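Apprendre l'alphabet en jouant : une ludothèque de quartier face aux premières lettres

Rapport de projet tutoré, deuxième année, filière carrières sociales
Rendu le 11 avril 2025

1. D'où vient ce projet

Quand il a fallu choisir un sujet, notre petit groupe a hésité longtemps entre les jardins partagés, l'aide aux devoirs et la ludothèque. C'est la ludothèque qui l'a emporté, un peu par affection, il faut l'avouer : deux d'entre nous y avaient passé une bonne partie de leurs mercredis d'enfance, et la troisième y accompagnait encore sa petite sœur l'an dernier. La ludothèque Brotura occupe le rez-de-chaussée d'un ancien magasin de tissus, avec de grandes vitrines qui donnent sur la place et un parquet qui grince à chaque pas. On y prête des jeux pour trois semaines, on peut aussi jouer sur place, et l'on y boit un café souvent trop clair mais toujours offert.

L'équipe nous a parlé dès la première visite d'une question qui revenait sans cesse dans la bouche des parents : faut-il apprendre les lettres aux enfants avant l'entrée au cours préparatoire, et si oui, comment s'y prendre sans que cela devienne une corvée ? Nous n'avions pas la prétention d'y répondre (nous ne sommes ni enseignants ni orthophonistes), mais nous nous sommes dit qu'il y avait là matière à un atelier et à une enquête.

2. Ce que nous avons lu

Nos lectures nous ont d'abord un peu découragés, tant le sujet est vaste. Nous en avons gardé une distinction qui nous a servi tout au long de l'année, celle entre le nom de la lettre, le son qu'elle note et sa forme. Un enfant peut réciter l'alphabet comme une comptine et ne pas reconnaître un M sur une affiche. Un autre saura repérer l'initiale de son prénom partout, jusque sur les plaques d'immatriculation, et appellera toutes les autres lettres « des trucs ». Les deux savent quelque chose, et ce quelque chose mérite qu'on parte de lui.

Nous avons aussi beaucoup discuté, parfois assez vivement, de la question des majuscules et des minuscules. Les jeux du commerce proposent surtout des capitales, plus faciles à découper et à distinguer les unes des autres. Or les albums que lisent les familles sont imprimés en minuscules. Nous avons fini par mettre les deux écritures côte à côte dans l'atelier, sans exiger des enfants qu'ils fassent le lien tout de suite.

3. Le budget et le matériel

Le projet a reçu 600 euros, versés par l'association étudiante Esow. C'était plus que ce que nous espérions et, comme toujours, un peu moins que ce que nous aurions voulu. La plus grosse dépense a été l'achat d'albums abécédaires chez le libraire Reuter, qui nous a gentiment laissé feuilleter la moitié de son rayon jeunesse avant de nous décider. Nous avons ensuite acheté des bacs à semoule, des pochoirs, du papier épais et des gommettes, dont il nous reste d'ailleurs un stock considérable.

Les cartes du jeu de piste ont été imprimées par Taketti, une petite imprimerie installée derrière la gare. La première série avait été coupée trop court et le haut des accents avait disparu, ce que nous n'avons remarqué qu'une fois les cartes étalées sur la table de la cuisine. L'imprimerie a refait le tirage sans discuter. Nous avons appris à cette occasion à relire un bon à tirer autrement qu'en diagonale.

4. Le déroulement des ateliers

Nous avons proposé 3 ateliers de 90 minutes chacun, ouverts aux enfants de quatre à six ans accompagnés d'un adulte. Le premier portait sur les prénoms. Chaque enfant traçait le sien dans la semoule, puis cherchait ses lettres dans les albums. Nous avions prévu une histoire pour terminer et nous n'avons jamais réussi à la lire, parce que la semoule avait un succès tel que personne ne voulait lâcher son bac. Nous avons donc changé l'ordre pour la fois suivante : l'histoire d'abord, la semoule ensuite.

Le deuxième atelier était un jeu de piste dans les rayons, avec des cartes à retrouver et à associer à des objets. Les adultes avaient pour consigne d'aider le moins possible, et c'est sans doute la consigne la plus difficile que nous ayons donnée de toute l'année. Certains soufflaient les réponses derrière leur main. Nous leur avons alors confié leur propre feuille de route, un peu plus corsée, et l'ambiance s'est beaucoup détendue – il y a même eu une vraie rivalité entre deux grands-pères.

Le dernier atelier, plus libre, laissait chacun circuler entre plusieurs tables : peinture, lecture, pochoirs, et un coin de manipulation où l'on pouvait prendre les lettres en main, les retourner et les assembler comme bon lui semblait.
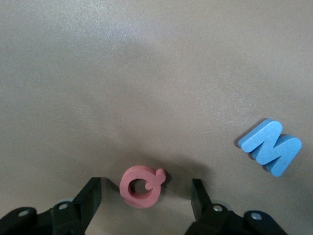
C'est dans ce dernier format que nous avons le mieux observé les enfants, sans doute parce que nous avions enfin moins de choses à expliquer. Les plus jeunes s'intéressaient volontiers aux contours et aux ressemblances. Une petite fille nous a soutenu que le Q était un O avec une queue de chat, explication que nous avons depuis adoptée sans réserve. Les plus grands réclamaient des mots, de préférence très longs, et « hippopotame » a occupé une table entière pendant une bonne partie de la séance.

5. Ce que disent les parents

Nous avons fait passer un court questionnaire à la sortie, complété par quelques conversations plus longues autour du café. Beaucoup de parents disaient leur crainte de mal faire, d'aller trop vite ou de contredire la future maîtresse. Plusieurs s'étaient lancés dans des cahiers d'exercices, puis les avaient abandonnés devant les soupirs. Ce qui leur a plu dans les ateliers, c'est de voir que l'on pouvait s'arrêter au milieu, recommencer, ou passer à tout autre chose sans que ce soit un échec.

Un point nous a donné à réfléchir : dans les familles où l'on parle une autre langue à la maison, on nous a souvent demandé s'il fallait attendre avant d'introduire un second alphabet. Nous n'avions rien préparé là-dessus et nous avons répondu avec prudence, en renvoyant vers l'école. Avec un peu plus de temps, nous aurions aimé y consacrer une séance entière et inviter les parents à apporter leurs propres livres.

6. Limites et suites

Notre enquête repose sur un petit nombre de familles, déjà habituées du lieu pour la plupart, et nous ne pouvons donc rien en conclure de général. Il nous a manqué aussi une vraie grille d'observation, car nos notes, prises à trois et dans trois styles très différents, ont été pénibles à comparer. La ludothèque souhaite reprendre le jeu de piste en juin, à l'occasion de sa fête annuelle, et nous lui laissons pour cela les cartes, les pochoirs, les bacs et toutes les gommettes. Les albums sont déjà en rayon, équipés et couverts, et peuvent être empruntés aux mêmes conditions que les jeux.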